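Ticket: Bedside lamp flickers / goes off in the guest room
Opened by: Inese
Status: Open, waiting on part
Category: Furniture and fittings, let rooms

First entry, Thursday, 9.15 am

Right, starting a log for this because I've now had the same complaint from two lots of guests and I keep forgetting what I've already tried. The lamp in the downstairs room at Pleltov — grey shade, brass stem, sits on the little nightstand — flickers for a bit and then goes off completely. You give it a nudge and it comes back. The Lūse party mentioned it at checkout and Kęstutis was very nice about it, but he did say he ended up reading with his phone torch, which is a bit embarrassing when we advertise a reading light!

The lamp is a Nodlow one, bought last July, so still in its guarantee if I can find the receipt (big if).

What I did this morning:

Swapped the bulb for a new one. Came on straight away, I felt very pleased with myself, went off again while I was stripping the bed.

Put the old bulb in the lamp upstairs. Perfectly happy there, so the bulb's fine and I've now got a spare.

Plugged my phone charger in where the lamp goes. Charged for 30 minutes with no trouble, so I'm not blaming the socket yet.

Then I had a proper look at the cable. There's more of it than the nightstand needs, and it had been sitting in a loop on top and then heading off to the wall. Every time somebody puts a book or a glass down it must get shoved about. I wiggled it near the base and the light went off. Wiggled it again, back on. Aha.

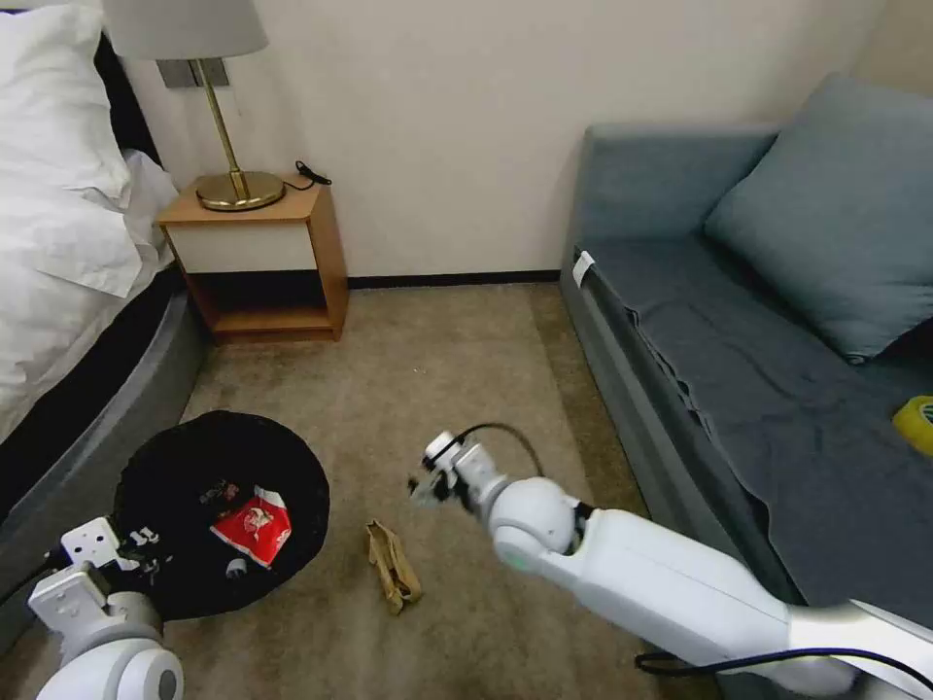 Second entry, same day, 11.40 am

Rang Darius, who does our electrics, and read him the above. He says stop wiggling it. Fair enough. His money is on the spot where the cable goes into the base, where it gets bent back and forth, and he'd like it unplugged and left alone until he can open it up. If it's the cable itself he can fit a new one, and if it's the switch he'd sooner order from Nodlow so the guarantee isn't messed about.

He also asked whether the nightstand ever gets pulled out. Well, yes, every changeover, because the hoover head won't go down the side. Jerome does the carpets and says he drags it by the top with the lamp still on it. So that's possibly our culprit, or at least it isn't helping. New rule: lamp off and unplugged before the nightstand moves. I've written it on the changeover sheet in capitals.

While I was on to Darius I asked about a clip for the spare cable. He suggested one of those stick-on ones on the back edge of the nightstand so that it drops straight down behind. Ginting sell them in packs of 15, which is fourteen more than I want, but never mind. Ordered.

Third entry, 2.20 pm

Side note that I'm putting on this ticket so it's all in one place (sorry Dzintra, I know you like one problem per ticket). The room itself still wants doing before the next guests. Carpet needs picking up before the hoover goes anywhere near it: there's a red snack wrapper, a crumpled brown papery one, a snack bar wrapper and a little plastic bottle on its side, and the bin is right there by the bed! Bottle goes in the recycling, please, the wrappers in the bin. There's a black bag on the sofa too, and the tape. Tape goes back in the cupboard. The bag I'll ask about before anybody moves it.

The carpet has a few faint marks as well. I'll try the foam cleaner first, and if that doesn't shift them we'll get the machine from Trudau, it's 50 for the day last I looked.

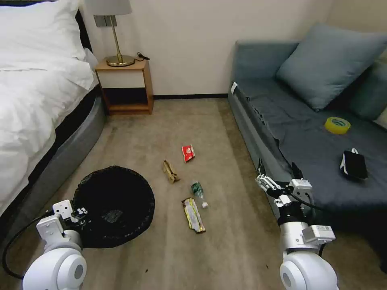

Downstairs room, rubbish still to be picked up. Lamp is on the nightstand at the back.

Fourth entry, 4.50 pm

Darius came by on his way home, bless him. Base off, cable out, and the insulation has split just inside where it enters. You could see copper. He's glad we stopped using it and so am I. Switch is fine, so it's only the cable, and he'll fit a new one with a proper grip on it so it can't be tugged. He measured up and wants a shorter one this time, which gets rid of the loop altogether.

Found the receipt, by the way, in with the curtain paperwork. The lamp was 57, so worth mending. I emailed Nodlow to ask whether a split cable counts under the guarantee, and got an automatic reply with a case number and nothing else so far.

Still to do:

New cable, Darius, waiting on delivery
Cable clip on the back of the nightstand, me
Borrow the lamp from the landing until this one's back, Jerome
Check the other Nodlow lamp upstairs for the same split, Darius when he's next in
Carpet marks, me

Dzintra, please leave this one open until I've had the mended lamp on for a whole evening.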